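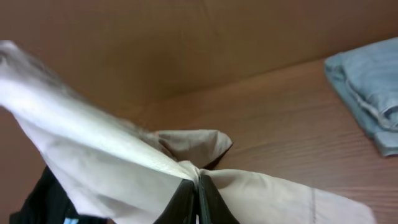 Friday, 6:40 a.m. Meter at 1,641 cubic meters before anyone ran a tap. The small red dial was turning, slowly, with every fixture in the house closed. I logged it, waited 15 minutes, and logged it again. The last digit on the liter drum had moved by three. Laundry has to be ruled out before the plumbing can be blamed, as it is the largest single draw we have, and whites are the worst of it. A big white cloth with that much fabric in it gets a load to itself and the long program. Machine off at the wall, valve behind it closed. Dial still turning.

Three liters in a quarter hour is 12 an hour, 288 a day. One cubic meter is 1,000 liters, so the loss is a little over a cubic meter every four days. The Flurkgate utility bills quarterly and flags a household only when the total looks wrong against the previous year. Ours would have been flagged in spring.
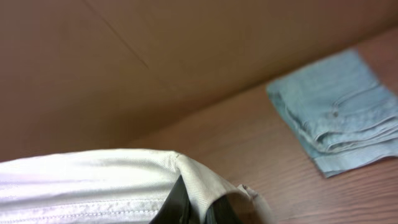
8:15 a.m. Closed the main stopcock. Dial stopped. Opened it again and closed the branch to the upstairs bathroom. Dial turning. Closed the branch to the boiler. Dial turning. That leaves the kitchen, the toilet on the ground floor and the garden line. Put food coloring in the toilet tank and left it for an hour. No color in the bowl.

The garden line has no valve of its own indoors. Whoever laid it teed it off under the kitchen floor and put the only shutoff in a box by the fence, on the Mirnach side, under the gravel.

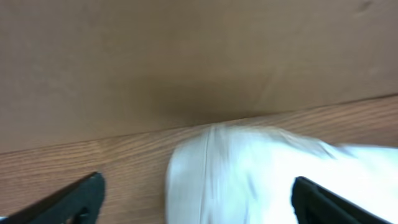
Prantl

11:30 a.m. Found the box. Lid cracked, box full of clear water to the top of the valve body. Bailed it out with a saucepan and it refilled to the same level. The packing nut on the spindle is weeping. A quarter turn with the wrench slowed it. A second quarter turn did nothing more, so I stopped there. The valve is a Jultetico with a brass spindle. Replacement packing ordered.

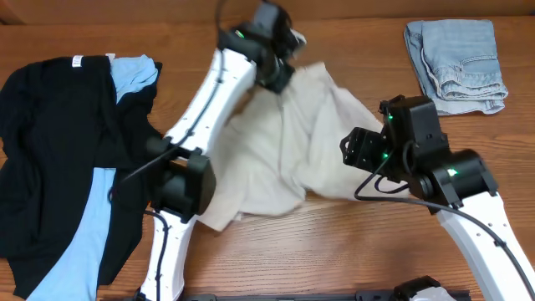

4:00 p.m. Second meter test: one liter in 15 minutes, down from three. Acceptable until the packing comes. I will keep the washing to full loads for the week, so the daily figures stay comparable. Sorting matters more for that than the program does. A black T-shirt and a light blue shirt tangled in one heap are two part loads, and jeans that are already folded can stay out of it. Tomorrow's reading at 6:40 again, machine valve closed. Need a new lid for the box.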